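Riltwood opens its returns hub to small shops

10/04/2019

I've been banging on about returns for ages (sorry, regular readers), so you can imagine how pleased I was when this one landed in my inbox. Riltwood, the homeware chain with the green shopfronts, is opening up its returns hub at Kudamness to independent retailers from this week. If you run a small shop with a website attached, it might be worth ten minutes of your time.

Up to now the hub has only dealt with Riltwood's own parcels. Customers send things back, the hub checks them over, and they go back on sale, off to the outlet store or into the recycling. It's been doing that since the chain closed the back-room returns desks in its branches, and by all accounts the branches were glad to see them go! I worked in a shop with one of those desks years ago and I still have dreams about the pile of unlabelled lampshades.

The new bit is that other shops can now book space. You sign up, your customers get a label with the Kudamness address on it, and the hub handles the rest. Riltwood ran a trial in February with 14 independents, mostly gift shops and a couple of kitchenware sellers, and says it was happy enough with how things went to open the doors a bit wider. There's room for 60 shops in this first round, and the original lot keep their places if they want them.
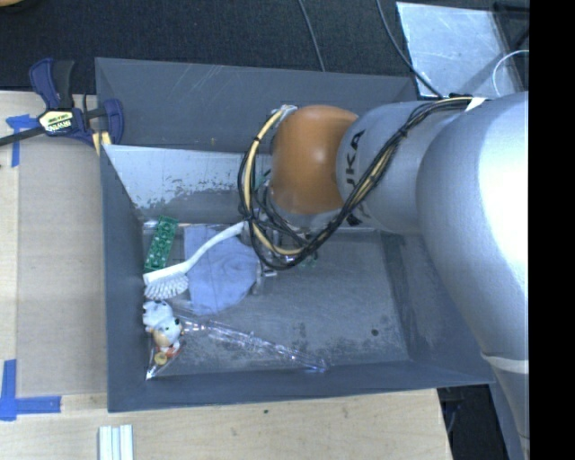
What happens to your stock

Each item gets booked in within 72 hours of reaching the hub. Once it's been checked it is given one of four grades, from "as new" down to "not for sale", and you get a message with the grade and a photo. You then choose whether to have it sent back to you, kept at the hub until you've got a boxful, or passed to a clearance buyer.

I like the boxful option best. Getting single mugs posted back one at a time is a mug's game (couldn't resist), and most of the shopkeepers I talk to end up with a corner of returned bits they keep meaning to sort out. Then the website says there are three in stock, the shelf says none, and somebody has to write a grovelling email to a customer. The hub's system updates your stock count at the point an item is graded, so anything marked "as new" shows up on your list straight away, flagged as being at Kudamness.

It does that through Vetora, the stock program that Riltwood uses in its own branches. If you're already on Vetora you just tick a box in the settings. If you aren't, you can upload a spreadsheet each night, which sounds a bit of a faff to me, though the nice person on the helpline told me a proper link for other systems is being worked on. No date for that yet, I did ask.

The money side

There's no joining fee. You pay 70p for each item graded, plus carriage if you want things sent back to you, and holding stock at the hub is free for the first month. After that there's a shelf charge that depends on size. I had a look at the price list and small things are very reasonable, but I'd think twice if you sell rugs or anything that comes in a long tube.

Clothes and shoes aren't included at the moment, and neither is food or anything with a battery in it. That rules out a fair few of you, I know. Riltwood says clothing is the one it gets asked for most and that it will look at it again once the first round has settled in.

How to get a place

Applications are open now on the trade pages of the Riltwood website. You'll need your product list, a rough idea of how many returns you get in a month, and the wording of your own returns policy, as the hub grades against what you've promised your customers. Places go in the order the forms come in.

Shirima, the parcel firm that does the Kudamness run, is also adding an afternoon collection from its drop-off points, so things handed in after lunch will no longer sit there until the next morning. The full list of points is on its site, and mine turns out to be the newsagent at the end of the road. Handy!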